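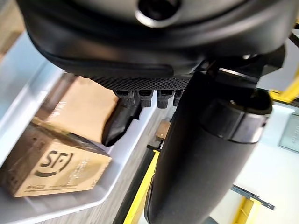 Tramon Gets One More Lap

Racing fans who grew up on Giltero will feel at home in Tramon – the garage music alone took me right back. The free May update adds two night tracks.
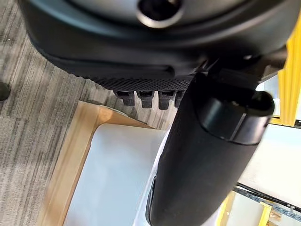 Four in a row.

Maya Hattar, who leads the handling team, told me she drove one corner more than 1000 times

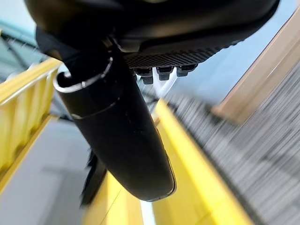
before the tires felt right to her, and I believe it, having spun there all evening.

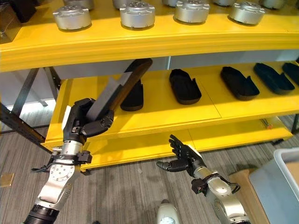
Online races now hold nine cars.

Search articles Go

Comments

Hadi Khoury: Any word on wheel support?

Qiuyue Cheng: Night tracks are lovely!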